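The Umard Residency

A short story

The Board of the Umard Innovation Precinct met on the last Friday of the quarter to determine whether the tenancy of Codel Instruments should be continued. Ms Macarena Vergara, Director of Incubation, had prepared the paper. It was four pages long, in the approved format, and recommended that the tenancy be brought to an end.

Codel had entered the Precinct under the Early Ventures Programme, which provided 25 square metres of laboratory space, access to the shared workshop and a mentor drawn from industry. In return the company undertook to reach five milestones. It had reached two. The third, a letter of intent from a commercial partner, had been deferred on three occasions. The paper noted each deferral and attached the correspondence.

Its founder and only remaining employee was Dr Zoi Tzanetos, formerly of the physics department at Olivares, who had devised a sensor for detecting very small changes in the tension of a cable. She had proposed it for mines, then for bridges, then for ski lifts. The mines had been courteous. The bridges had asked for a ten-year service record, and the ski lifts had not replied.

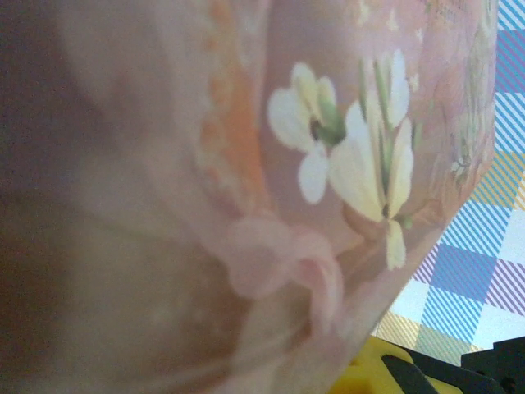 Under clause 14 of the licence, a tenant facing termination was entitled to address the Board for no more than ten minutes. Few had exercised the right. Ms Vergara had advised Dr Tzanetos of it in writing, and had been a little surprised to receive, the same afternoon, a one-line acceptance.

Dr Tzanetos arrived at 2 p.m. in a grey cardigan and sat at the end of the table reserved for presenters. She had brought no slides. The Chair welcomed her and drew her attention to the clock.

"I have read the Director's paper," she said. "I consider it accurate. I should like the minutes to record that."

The minute secretary looked to the Chair, who nodded.

"There is one figure I would add. Since I took up the tenancy I have made 1,747 measurements. They are in bound notebooks on the shelf beside the door of the laboratory. Whatever the Board decides, I ask that they be kept."

The Chair asked whether the measurements had commercial value.

"Not at present," said Dr Tzanetos.

A member who had made his career in freight enquired what they were measurements of. She explained that for the first year they had concerned cables. After that, having no cables left on loan, she had fixed the sensor to one of the steel ties that held up the roof of the building itself and had taken a reading each morning and each evening. The tie tightened in the cold and eased in the heat, as one would expect. It had also, since December, been easing a very little more than the heat would explain.

There was a pause, during which several members looked at the ceiling.

"How much more?" asked the Chair.

"Very little. It would trouble an engineer in several years' time. I wrote to Facilities."

Ms Vergara turned to the correspondence attached to her own paper. The letter to Facilities was there, filed behind the second deferral, in the place where she herself had put it. She had taken it for a complaint about draughts.
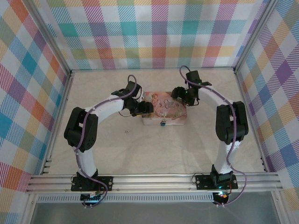

The Board resolved to adjourn the item for 30 minutes. Tea was brought in. Dr Tzanetos was invited to wait in the foyer and did so, beneath the bronze plaque that listed the founding partners of the Precinct. Ms Vergara went out to her before the half-hour had passed.

"I ought to have read it properly," she said.

"You had a great many to read."

"That is generous. It isn't a defence." Ms Vergara remained standing. "You could have mentioned it to me in the corridor. We pass each other every day."

"I thought a letter was the correct procedure," said Dr Tzanetos.

They could hear the freight member through the door, speaking at length. He appeared to be in favour of something. Ms Vergara sat down after all, and asked what the reading had been that morning. Dr Tzanetos told her to four decimal places, and added that the evening figure was generally the more interesting of the two.

When the Board reconvened it resolved that the recommendation be withdrawn; that a structural engineer be engaged without delay; and that the tenancy of Codel Instruments be extended by 100 days, on the understanding that the Precinct would be regarded, for the purposes of the third milestone, as a commercial partner. The freight member asked that his support be noted, and it was. 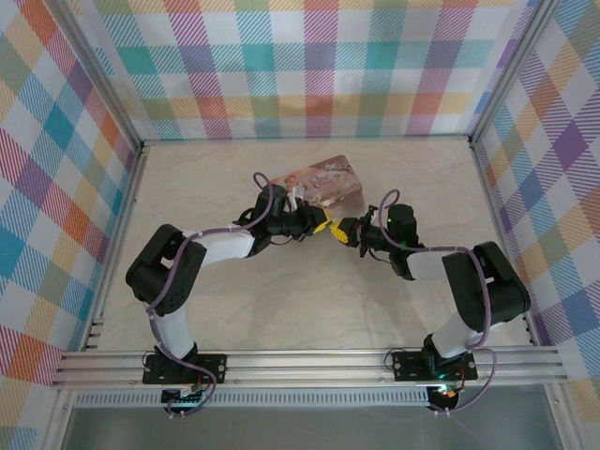

Afterword to the minutes

The engineer, from the firm of Zurumier, attended the following week. She spent a morning in the roof space and an afternoon with the notebooks, and asked whether she might borrow the first three. Dr Tzanetos required her to sign for them.

Ms Vergara amended the correspondence register so that letters from tenants were no longer filed by milestone. On her way home that evening she stopped at the laboratory, where the light was still on, and held the ladder while the reading was taken.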